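Homow Short Stay Apartments
Room safety and condition checklist, with comments
Unit 108, Suominen building
Room: bedroom with balcony
Inspection type: between tenants, partly occupied
Month: December
Started 2:30 p.m.

Marks used: OK / Fix / Watch / N/A

1. Entry and floor

1.1 Door opens fully, nothing stored behind it. OK
1.2 Lock and latch. OK. Latch is stiff but catches every time.
1.3 Smoke alarm, test button. OK. Sounded on the first press.
1.4 Rug edges flat. Fix. Corner nearest the bed curls up. Rug tape is in the Tananico supply closet on the second floor.
1.5 Walkway from bed to door clear. OK

2. Balcony door

2.1 Glass free of cracks and chips. OK
2.2 Door slides on its track without lifting. Watch. Drags for the last few inches before it closes. Track was vacuumed at the last visit and it still drags.
2.3 Lock engages from inside. OK
2.4 Desk position. Watch. The desk is in front of the glass door. The tenant likes it there for the daylight and the lease allows furniture to be moved. The hallway door is the marked exit for this room, so I have not asked for the desk to go back to the wall. A clear way to the door handle has to be kept, and I left a note saying so.
2.5 Dried plant material near the glass. Fix. Twigs go in the yard waste or into a vase well away from plugs and cords.

3. Desk, lamp and power

3.1 Desk steady, no wobble. OK
3.2 Lamp base sits flat. OK. Light comes on and stays on with no flicker. Stem is firm.
3.3 Lamp cord. Watch. No nicks felt along its length. Cords on this desk should be kept off the door track — a slider closed on a cord will cut the jacket sooner or later.
3.4 Power strip condition. OK. No scorch marks, no smell, switch works. House rule is one strip per wall outlet and no strip plugged into another strip. Both followed.
3.5 Adapters fully seated. OK. Pushed each one down by hand.
3.6 Cloth and paper kept away from the strip. Watch. See comment below.

Comment on 3.6: The desk is being used for sorting small laundry. Socks and other little pieces are kept in a shallow open cardboard box, gray ones piled together at one end and the lighter and brighter ones at the other.

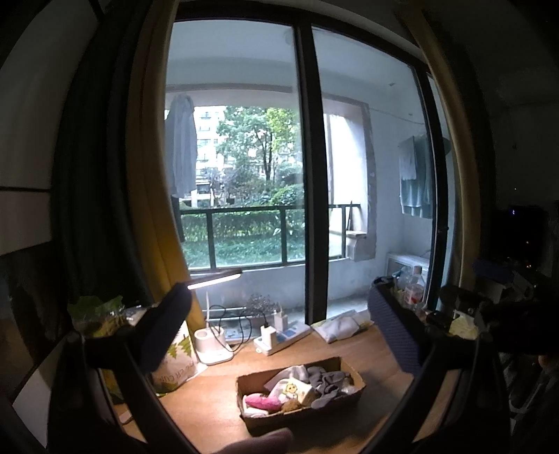 A box like this is fine on a desk as long as it stays at the front and the strip stays at the back. Cardboard and cotton both burn easily, and adapters get warm under load. If the box gets any fuller, the pile will start to tip toward the cords. I would like to see it moved to a dresser drawer by the next visit. A drawer divider from the Evimby set in the linen room would do the same job and could go in today.

3.7 Strip mounted or moved off the work surface. Fix. Preferred spot is the side of the desk, with the cords facing down. Mounting clips are part 3314 on the supply sheet.

4. Heating and air

4.1 Heater clear on all sides. OK. Curtain hem checked too.
4.2 Thermostat reads and responds. OK
4.3 Vent cover. Fix. Dusty, one screw missing.

5. Bed and closet

5.1 Bed frame bolts. OK. Tightened two.
5.2 Closet rod. OK
5.3 Top shelf load. Watch. Two suitcases up there, both heavy. Heavy one on the floor, please.

Follow-up

Items marked Fix to be closed within 30 days. Items 2.5 and 3.7 should be done first. Repair limit without approval is 400 dollars for the unit, and nothing listed here should come near that. The balcony door track may need a roller — order one only if a second cleaning makes no difference.

Copy left on the kitchen counter. Next visit will start with section 3.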